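Birgit Kasten on moving out, moving on and the 916 books

Posted 09/08/2026

Kettle on, biscuits out, two chairs and not much else. Birgit Kasten moves on Friday. She has lived over the old chemist's in Turnell for 28 years and has rented the same flat the whole time, same front door, same stiff lock. Now she's off to a ground-floor place in Plurlow with a bit of garden and, she says, "a bath you can get out of."

We meant to talk for half an hour. It was nearer three.

She was a bookbinder, then a teacher of bookbinding, then for a long while the person libraries rang when a pipe burst. So there are books. There were 3,000 when she started sorting in February. She knows because she wrote every one down in a ledger.

"I thought I'd do it in a weekend. I got to the end of the first shelf and had to lie down."

Why lie down?

"Because I'd read them all and couldn't remember any of it. And I'd dusted them! For years! You start to wonder what you were dusting."

Her rule was simple enough. Would she lend it to someone she liked? Then it stayed. If she'd be embarassed to hand it over, out. Cookery went first, she only uses two. Travel guides, all of them, including one for Puno that she bought for a trip she never took.

"I kept the map out of it. Don't put that in."

(She has since said I can put that in.)

The final count was 916. The removal firm, Demchenko, sent a man round to look and he went a bit quiet on the stairs. She liked him. He told her to use small boxes for books and she told him she'd been lifting books since before he was born, and then she went and used big boxes and couldn't shift them. Had to unpack the lot.

"So he was right. I gave him a cake."

What about the workshop, the back room with the presses? That was harder. She sold the big iron press to a former student and won't say for how much. The hand tools are coming with her, and the paper, and the leather offcuts, though she hasn't bound anything since her wrist operation. I asked if she'd start again.

"I don't know. People ask me that as if there's a right answer. I might just want to have the tools in the house. My aunt had a piano and never played it and we all thought that was perfectly normal."

She is firm about containers. No bags, ever. Bags get thrown out by mistake, it happened to a friend with a bag of photographs. Things go in something with sides, so you can see what it is and put it down flat.
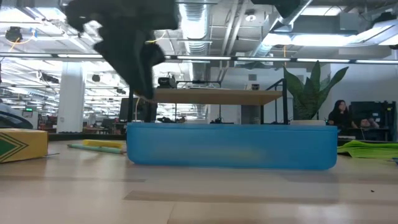 On what she'd do differently

Start with the kitchen, she says, no hesitation. Everyone starts with the things they care about, and they're worn out by the time they reach the tins.

"I spent a week on letters. A week! And then I had one evening for the kitchen and I packed a wet sponge with the good glasses."

She'd also have told people sooner. She kept the move to herself until she'd signed, partly superstition, partly not wanting opinions. Her brother found out from the woman at the bakery and was hurt, and she's still sorry about it.

Letters, then. There were two shoeboxes of them, mostly from the years she was training abroad. She read them in order with the radio off. Some she sent back to the people who wrote them, if they were alive and she had an address. Did anyone mind?

"One did. She rang me up and said what am I supposed to do with these. And I said, well, exactly." She laughs for quite a while at this. "We talked for an hour after that. We hadn't spoken since her wedding."

On Plurlow

She's been over four times to measure. The new sitting room takes the tall bookcase but not the wide one, so the wide one is going to a neighbour downstairs who wants it for shoes. It hurts a little. "Oak, and he wants it for shoes." Still, he's carrying it himself.

The garden is mostly gravel. She paid £200 to have a strip of it dug out along the fence and hasn't decided what goes in. Beans maybe. She's never grown anything apart from a lemon tree from a pip, which is as tall as my shoulder and has never made a lemon. It travels in the front seat of her niece's car, with the belt on.

Does she know anyone there? Not really. A cousin by marriage, and a man who used to run the paper merchant's, who she always thought was rude. "He may have been shy. I'll find out, he's two doors down."

I asked if she'd miss Turnell and got a long pause. She'll miss the noise, which I didn't expect. The delivery lorry at five in the morning, the shutters going up. She slept badly the first year here and then couldn't sleep anywhere else. In Plurlow there's a church clock and that's it.

"I went and sat in the new place for an afternoon with a flask. Just to listen. There was a pigeon."

And?

"And nothing. A pigeon. I thought, right, you and me then."

By this point the tea was cold and the tape for the boxes had run out, so we walked to the hardware shop before it shut. She stopped three times to talk to people on the way. One of them hadn't heard she was leaving – so that took twenty minutes – and the shop was closed when we got there. She borrowed a roll from the bakery.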